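Vemunell Outdoor Noise Monitor
Set-up guide, section 5: Placing the monitor and recording the first flights

Before you start

Please read this section to the end before you drill any hole. The monitor measures the sound of aircraft which pass over or near your house, and it sends the results to the Mokum server. The quality of the results depends mostly on the place where the microphone is standing. A good microphone in a bad place will give you numbers that the airport can easily refuse.

You need the parts from the box (microphone with wind cover, mast, base unit, power supply, cable) and a ladder. The wall bracket is sold separately by Vlachopoulos. Mast clamps of other makers can also be used if they hold the mast without movement.

Choosing the place

1. Look for a place outdoors with free view to the sky in the direction of the flight path. If you live under the Beltthorpe departure route, free view to both ends of the route is better.

2. Keep the microphone away from large walls and from the roof surface. Hard surfaces send the sound back and the measured level becomes too high.

3. Listen in the place for some minutes when there are no aircraft. Heat pumps, kitchen fans, air conditioners and garden pumps of the neighbors are the usual trouble. If you can hear one of them clearly, choose another place.

4. Check that the cable can reach the base unit inside. The cable is 9 meters long and must not be extended.

CAUTION: Do not work on the roof in rain or strong wind. Do not fix the mast to a chimney which is in use.

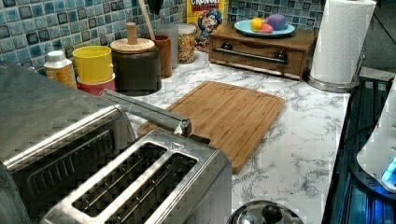
Mounting the microphone

5. Push the microphone into the top of the mast until you hear a click. Do not turn it.

6. Pull the wind cover over the microphone. The cover must touch the collar on all sides. Without the cover, even a light wind is recorded as noise, and the flights of that day cannot be used.

7. Raise the mast and tighten the clamps by hand first. Check that the mast is vertical, then tighten with the key.

8. Lead the cable down and make a small loop before it enters the house, so that rainwater drips off outside.

Note: The microphone is sensitive to all directions, so it is not necessary to point it to the airport.

Connecting the base unit

9. Place the base unit indoors, in a dry place with mobile or wireless reception. A shelf near a window is suitable.

10. Insert the cable into the socket marked MIC. Then connect the power supply. The light is orange during the start and becomes green when the unit is ready.

11. If the light stays orange for longer than 5 minutes, disconnect the power, wait a moment and connect it again. When this does not help, see error 126 in the section "Messages and errors". This error means that the unit is working but does not find the microphone. In most cases the plug is not pushed in completely. 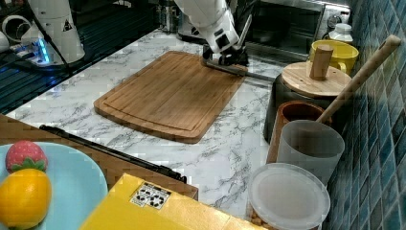 Page last changed: June

Registering the station

12. Open the Mokum page on your computer or phone and choose "Add station". Type the station code from the label under the base unit.

13. Set the position of the microphone on the map. Please set the position of the mast and not of the street address. The server compares each noise event with the aircraft positions, and a wrong position can connect the event to the wrong aircraft.

14. Enter the height of the microphone above the ground.

15. Choose whether your station is public or private. A private station is visible only to you. You can change this later, but the events which were already published will stay in the public list.
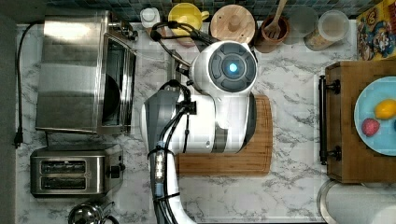 Robot arm above a wooden cutting board, seen from overhead.

Checking the first recordings

16. Wait until some aircraft have passed, then open "Events". Every event shows the time, the highest level and, if it was found, the flight.

17. Compare a few events with what you heard yourself. An event without a flight is often a motorcycle, a lawn mower or thunder. Mark it as "Not aircraft".

18. If many flights are missing, the threshold is probably too high for your area. Lower it in small steps under "Settings" and wait one day after each change.

Note on night flights: the monitor uses the local time of the station. If you want to use the results in a complaint about night flights, check the time zone before you export the list. A list that was exported with the wrong time zone must be exported again, it cannot be corrected in the file.

Continue with section 6, Calibration.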